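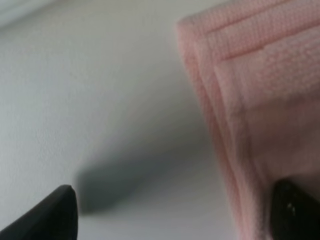 ## Questions we get at Stetudo Bathhouse

**Do I need to bring anything with me?**

Just yourself and a swimsuit, if you'd like to use the shared pool (the single-sex baths are suit-free, as they've always been). Towels are included with your $47 day pass, and you're welcome to ask the front desk for a second one. People do it all the time, especially in November when the walk back to the lockers feels so long!

**How long can I stay?**

As long as you like, up until closing. Most first-timers plan on an hour or so and then find themselves still in the salt room at dinnertime, so please don't book anything too tight afterward.

**What is the body scrub, and does it hurt?**

It's brisk, I won't pretend otherwise, but it shouldn't hurt. Soak for a good while first, and tell your attendant if you'd like a lighter hand. Gil-soo Kang trained everyone on our scrub team, and he's very firm about listening to guests.

**Can I bring my kids?**

Yes, from age 2 and up, as long as they're out of diapers. Kids need a grown-up within reach in the pool, and we keep them out of the hot bath.

**Where do I park?**

The Yeo Street lot has 95 spaces and it's free after 5 p.m. If it's full, try the garage behind the Hernix building and bring us your ticket for a stamp.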